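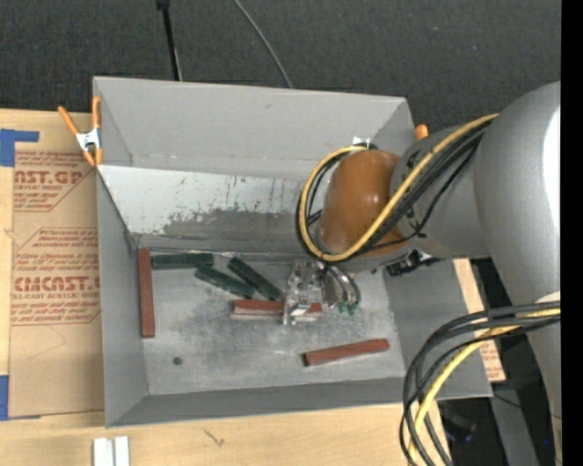
# Loltus bin handling – data card and README

Print this page | E-mail this page

Version of Jun 18, 2018. Maintained by Bent Hedegaard, process engineering, Engelhardt, Arnside site.

## What is in this set

Loltus is a log of bin picking runs on small elongated blocks, recorded while the Arnside finishing room was changing over from hand loading to an arm with a gripper. It was put together for two groups: the people who tune the grasp planner, and the people on the floor who wanted to know what the arm can and can't be left alone with.

The release has 1000 pick attempts in 362 runs. A run starts when a person puts blocks in the bin and ends when the bin is empty or somebody stops the arm. Of the attempts, 615 were logged with the fixed camera on. The rest have joint and gripper data only.

## Files

- `runs.csv` – one row per run, with start, end, operator code and reason for ending
- `attempts.csv` – one row per attempt, keyed to `runs.csv` by `run_id`
- `joints/` – arm positions, one file per run
- `stills/` – fixed camera stills, one per logged attempt
- `notes/` – operator notes, typed up from the paper sheets

Stills are named by run and attempt. Nine runs have a gap in the attempt numbers because the logger was restarted partway through. They were left as they are.

## Fields that cause questions

`color` is `red` or `green`. The red blocks are really a reddish brown, and the green ones are dark enough that a simple threshold on brightness will mix up the two against the gray floor. Use hue.

`neighbors` is the number of other blocks touching the target, judged by eye from the still. Two people labeled these and they did not always agree. Both values are kept.

`assist` is `1` if a person moved a block by hand during the run. It does not say which block. Check `notes/` for that.

`end_reason` is `empty`, `operator_stop`, `fault` or `shift_end`. Before December, `shift_end` was entered as `operator_stop`, so don't compare the two periods on this field.

## Setup

One arm, one gripper, one open-topped gray bin on a wooden table. The bin has sloping sides that run down to a flat floor, and a spring clamp on the rim. The white surface of the back slope is chipped and scratched and the floor has dark smudges. Any model trained on clean bin images should be checked against this before use. Shiny parts of the gripper give bright reflections in the stills, and the arm and its cables hide part of the right side of the bin.

## What changed for the operators

Before the arm, loading was one person's job for a full shift. It is now a job shared with two other stations. The operator fills the bin, starts the run, and goes back to inspection until the light comes on. Most of the walking is new. Several people said in the notes that they would take the walking over the sitting, and one said the opposite at some length (see `notes/`, last sheet).

The stop button is the operator's to use without asking. This was not clear in the first weeks, and the early runs show it: people waited through repeated misses before stepping in. The Cotel integration team added a line to the start screen saying so, and stops after that are shorter and more frequent. A high stop count in the later runs should not be read as the arm doing worse.

No positions were cut during the period covered. Two people moved to inspection and asked to stay there. Overtime on the loading station ended, and for some that was a loss in pay. It is recorded in this card because the question comes up whenever the set is shown inside the company.

## Personal data

Operator codes are random and the key is not part of the release. The camera was aimed at the bin. Stills with a hand or sleeve in them were taken out of `stills/`, and the matching rows have `still_removed` set to `1`. Names were removed from the typed notes. If you worked at the station and want a note taken out, tell Bent and it will be gone in the next version.

## Known problems

- Gripper force reads slightly high at the start of each shift.
- Clock on the logging PC drifted. Use `t_rel`, not `t_abs`, to line up joints and stills.
- Blocks lying against a side wall are underrepresented – operators tended to tip them toward the middle.

## Use

Free to use inside Engelhardt and by Cotel for the Loltus project. Ask before passing it on. Please do not use it to rate individual operators. It was collected with the promise that it wouldn't be.

Contact: Bent Hedegaard, process engineering, Arnside | © 2018 Engelhardt | Back to top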